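Towels at Culton House: your questions, my answers

I do all the laundry here myself, so the towel questions come straight to me. I finally typed up the ones I get most. 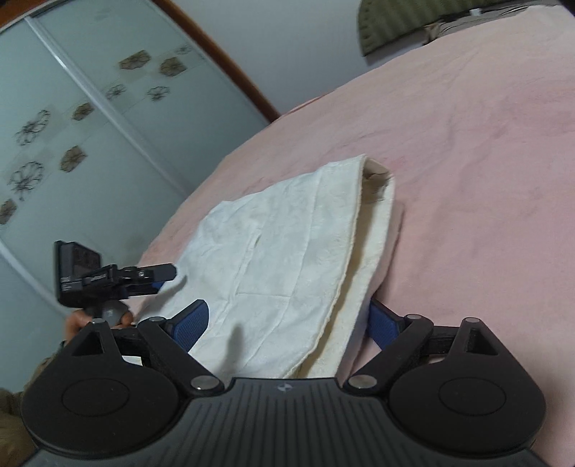 How many towels do we get?

Each guest gets a bath towel and a hand towel, plus a washcloth if you like them (I never used to, now I'm a convert!). The Riter room sleeps 2 and the Tamura room sleeps 6, and I set towels out to match your booking. If a cousin turns up at the last minute, just text me and I'll bring more over.

Why are they all white or off-white?

Laziness, mostly. Pale towels can all go in together and I don't have to think about what's going to bleed onto what. I had a navy set years ago and everything I owned came out gray. Some of the pale ones have a soft floral pattern woven or pressed in, some are plain, and I mix them freely. Please don't worry if yours don't match.

How do you get them to fold so long and narrow?

I get this one a lot! Lay the towel flat and bring both long sides in to the middle. Then fold it in half along the same line, so the raw-looking edges end up tucked inside. Smooth it with your forearm, then turn the top end over into a little roll. The first few will look lumpy – mine did for a whole summer. My neighbor Masanobu Katayama taught me, and he still does it faster than I do while talking the entire time.

Mine always have creases. What am I doing wrong?

Nothing, mine have them too. I shake each towel hard when it comes out of the dryer and fold it while it's warm, and that takes care of the worst. I won't iron a towel. Life's too short and it flattens the loops anyway.

Do you use fabric softener?

No. It makes them feel nice for a day and then they stop soaking anything up. I put a little white vinegar in the rinse and skip the dryer sheets.

Can we take the towels down to the lake?

Please take the striped ones from the basket by the back door. The sand never comes out of the good ones, and by the end of July I'm finding it in the washer every single day.

Where do the used ones go?

In the tub or on the bathroom floor, either is fine. Checkout is at 10 and I usually start the first load right after. If you're staying longer than a few nights, leave them outside your door by 9 and I'll swap them for fresh ones.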